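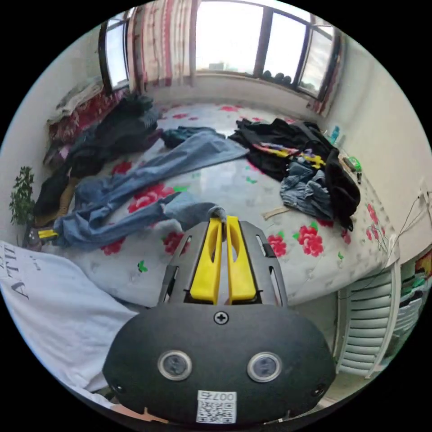
R. Urenance

The company paid by the hour, and the hours only counted when the gripper was moving. She learned that the first week, when she stopped to answer her mother on the phone and lost the whole morning.

It had come from Premau in a gray case with a sheet of instructions. Hold it by the handle. Keep the fingers where the lenses can see them. Pick up one piece of clothing, fold it, put it down, go back for the next. Do not use your other hand. At the end of the day she sent in what she had, and somewhere a robot was supposed to learn folding from it.

She worked on the bed with the roses on the sheet. In the morning she made two heaps, one against the wall and one on the other side, and left the jeans across the middle to begin with. Jeans were the hardest. The yellow fingers would close on the hem and she would walk the leg over, slowly, and the leg would slide off the other one and she would have to start again.

"Leave the mistakes in," the man from the company had told her. "It needs to see how you fix them."

So she left them in. By noon she had done 14 folds that she would have called good. Her own hands could have done the whole bed in 5 minutes.

Her mother came over in the afternoon and stood in the doorway with her coat on.

"You're picking it up by the wrong end," she said.

"It can't hold the waist. It's too thick."

"Then shake it first."

She tried it. She took the hem in the fingers, lifted it as high as her arm would go and gave it one shake, the way her mother did at the line. The leg dropped straight. She laid it down and brought the other one over to meet it.

Her mother watched two more, then took off her coat and held out her hand for the gripper. The instructions said one operator per account. She gave it to her anyway and went to put the kettle on, and from the kitchen she could hear the fingers clicking open and shut.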